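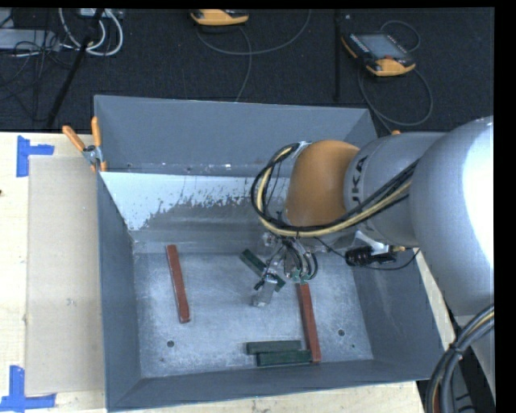

4. Configurar el módulo de comisiones en Idetti

Antes de empezar, tenga a mano el contrato de custodia y la tabla de tarifas vigente. La tabla que Idetti trae de fábrica se presenta como "lista para usar". Yo no la usaría con ningún cliente sin revisarla línea por línea.

4.1 Alta de la tarifa

1. Abra Cartera > Comisiones > Nueva tarifa.
2. Elija el custodio. Si trabaja con Baumgartner, seleccione la entrada sin sufijo; la otra es un resto de la versión anterior y calcula sobre el saldo bruto.
3. Introduzca la comisión mínima anual. El valor por defecto es 500 y casi nunca coincide con el contrato.
4. Marque "Prorratear altas y bajas".
5. Guarde y anote el código que asigna el programa (por ejemplo, 1532). Lo necesitará en el apartado 4.2.

Nota: el botón "Optimizar tarifa" propone un escalado según el patrimonio. Flurkmont asegura que el cálculo es neutral, pero el manual técnico no publica la fórmula. Mientras siga así, trátelo como una sugerencia comercial.

4.2 Comprobación con un cliente de prueba

1. Cree un cliente ficticio con un saldo de 4000.
2. Asígnele el código de tarifa y ejecute el cierre de diciembre.
3. Compare el cargo con un cálculo hecho a mano - la hoja de Binora sirve, aunque redondea a 2 decimales en cada paso y puede dejar céntimos sueltos.
4. Si la diferencia supera un céntimo, vuelva al paso 3 del apartado 4.1.

Precaución: el aviso verde "Conforme" solo indica que los campos obligatorios están rellenos. No comprueba que la comisión sea la pactada ni que el cliente haya recibido la información previa.

Precaución: borrar una tarifa en uso no detiene los cargos ya programados. Anúlelos antes en Cartera > Pendientes.

Revisión del apartado: Rahel Nägeli, 20 de julio de 2022. Las incidencias de cálculo se envían a Kamol Thammasiri con el informe de cierre adjunto.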